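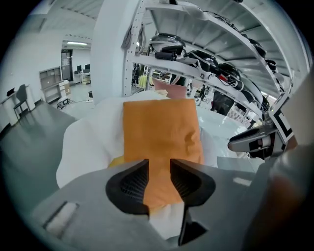

My aunt Precious Bañez ran the laundry on Orner Street for 19 years, and she left me the keys, the debts and one rule: finish the ticket before you eat. So there I was at 2 in the morning, starving, on ticket 1238. The Berow order – fifty-six napkins, supposedly all cream. I reached into the white stuff, all rumpled up the way things get at that hour, and there was an orange cloth, creased and squared off at the top, with a bit of yellow peeking out from under it. Cream, my foot!

I knew that orange. She used to tie one just like it around her hair when she sang over the dryers (badly, and always the same song about Barredo).

I called the number on the ticket, never mind the time. A woman picked up on the first ring.

"Oh good," she said. "You found it. Precious said you'd get to the bottom of the pile eventually."

I put my sandwich down and asked her when, exactly, they had talked.

"Tonight," she said.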